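Industry > Robots > Standards and Safety

Who Checks the Checklist?
Last updated: November 2023

Every young industry reaches the point where somebody writes a code of practice, and the people who teach robots by hand have reached it. The one going around is called the Clitine guide. It has 12 sections, a sign-off sheet, and a cover letter promising that data collected under its rules can be "relied on." I have read it twice and I am still waiting to learn by whom.

The work it covers is simple to explain and dull to do. A person sits at a table with a gripper in each hand, picks up household things and puts them down again, and every movement is recorded so that a machine can learn from it. The guide says how the table should be set, how long a shift should last, where the floor cables should run and what counts as a failed attempt.

Sarnura, which collects this sort of data for hire, signed up in June. Dilruba Sikder runs its collection floor, and she is more polite about the guide than I am. "It gave us a common word for things," she told me. "Before, one site said 'drop' and another said 'release,' and they meant the same thing." Fair enough. A glossary is useful. It is also the cheapest part of any standard to write.

Ask her about the rest and she slows down. Section 8 says operators must rest "at suitable intervals." Suitable to whom? Sarnura's rule is a break after every 100 attempts. Vestton, a rival that signed the same sheet, leaves it to the shift lead. Both are compliant.

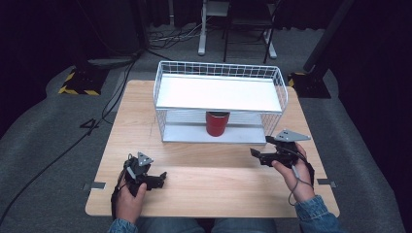 Cables get a page and a half, most of it about labels. Berkay Oral, a safety inspector who spent years in packaging plants before he took on robot labs, would trade the labels for one plain sentence on trip hazards. "In a factory I can point to a line in the rules and say, move that," he said. "With this I can point to a paragraph that says the site should think about it."

He has the same trouble with hazard marking. Striped tape and striped mats tell people to watch their step, and the guide asks for them near "fixed equipment." It does not say how near, or what to do when the equipment is a stand that gets moved whenever the task changes.

The authors have an answer. Şengül Güler, who led the drafting, says a stricter text would have shut out the small shops. "If we had put a number on everything, three companies would have signed," she said. "We wanted a floor that people could stand on."

I have some sympathy. I have less for the audit, which works like this: the site fills in a form about itself and mails it in. Gündoğdu, the consultancy that handles the forms, had received 1314 of them when I called. I asked how many had led to a visit. Volkan Ertürk, who answers for the program there, said visits were "planned for the next phase" – he could not give me a date for it.

Eusebio Agudelo has worked the grippers at two signed-up sites. His wrists hurt at one and not at the other, and he puts that down to the height of the table. I looked up table height in the guide. It should be "comfortable for the operator," and there is a box to tick. He says he was never asked before it was ticked.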